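Hanging a guitar on the wall, yes or no? (and the humidity question again)
Forum: Acoustic Beginners > Care and Storage

trilurdale_tones
Posted Saturday, 7:40 am
Okay so I'm eight weeks into learning and completely hooked!! Fingers are wrecked and I love it. My question is storage. I've been keeping mine in the gig bag under the desk and I've noticed that on days it's zipped up I just don't play. My cousin hangs hers and picks it up every time she walks past. Is it bad for the neck? Mine is a Herness dreadnought, solid top, nothing flash but it's my favourite thing I own.

bram_o
Posted Saturday, 8:15 am
Hang it. Shops hang hundreds of them for years. The neck is already holding back the pull of six strings all day long, so the weight of the body dangling off it is nothing. Just find a stud.

Pangaribuan
Posted Saturday, 8:52 am
Gonna disagree with bram a bit. The neck is fine, sure. It's the wall I worry about. Outside walls get cold in winter and warm in summer, and a solid top really doesn't enjoy that. I had one hanging on the west side of the house and the action crept up until I couldn't play past the fifth fret. Moved it to the hallway, had it set up, no dramas in the two years since. Case with a humidity pack is still the safest home for it.

bram_o
Posted Saturday, 9:03 am
Safest and least played. He just said he doesn't play it when it's zipped up.

trilurdale_tones
Posted Saturday, 9:10 am
She! But yes, exactly that.

Kurniawati Halim
Posted Saturday, 10:26 am
Ooh I love this topic. Hanging person here, all the way. I teach ukulele and guitar to kids after school and the ones who improve fastest are nearly always the ones with the instrument out where they can see it. Get a cheap hygrometer, put it near the spot for a week before you drill anything, and if it stays near the middle of the dial you're laughing.

Colour is a whole other thing, by the way. A bright guitar on a plain wall makes a room so cheerful. Have a look at this bedroom: 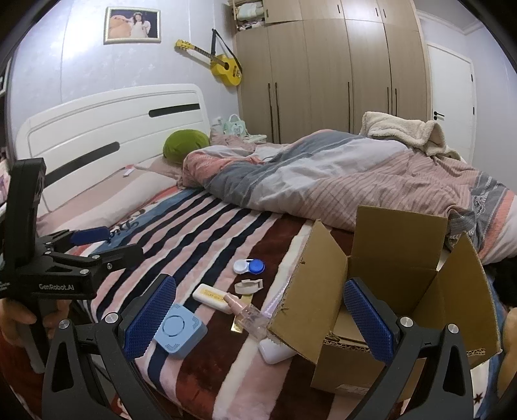
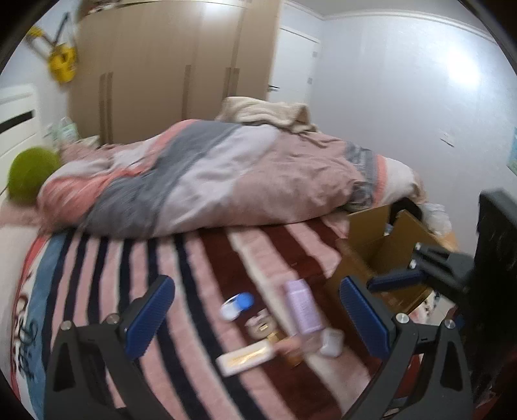 Yellow acoustic on the wall in the first one, stripy blanket on the bed in the second. Same room.

I want a yellow one now and I already have too many guitars.

Chae-won Yang
Posted Saturday, 11:48 am
That yellow!!! Gorgeous against the lavender.

One thing I'd add for the OP: if you're going to hang it by a strap, check the strap buttons first. Mine worked loose and I only noticed when it started leaning. A proper padded yoke hanger is kinder. Also if your guitar has a nitro finish, some of the rubber on cheap hangers reacts with it and leaves a mark. Poly finishes don't seem to care.

Pangaribuan
Posted Saturday, 12:30 pm
Good call on the finish. I'd go further and say no straps at all for storage, only a yoke. And keep it out of direct sun whatever you do.

old_capo
Posted Saturday, 1:17 pm
Everyone forgets the floor stand. No drilling, renters can use it, ten seconds to move if the heater comes on. I toured the Flandotel lounge circuit with a folding stand and it never let me down.

bram_o
Posted Saturday, 1:22 pm
Do you own a dog, old_capo?

old_capo
Posted Saturday, 1:25 pm
Cat. The cat respects the stand.

Chae-won Yang
Posted Saturday, 2:05 pm
My labrador's tail says no to floor stands. I lost a headstock that way and the repair quote was $700, more than I paid for the guitar. Wall for me, forever, up above tail height.

trilurdale_tones
Posted Saturday, 4:44 pm
You're all legends. I've got an inside wall between my room and the laundry, no sun on it, and I've borrowed a stud finder from next door. Is the laundry side a problem with the dryer going though?

Kurniawati Halim
Posted Saturday, 5:09 pm
Could be! Put the hygrometer there and run a load. If the needle heads for 90, pick another wall.

Pangaribuan
Posted Saturday, 5:31 pm
Agreed, test it first. And post the readings, I'm curious what a dryer does through plasterboard.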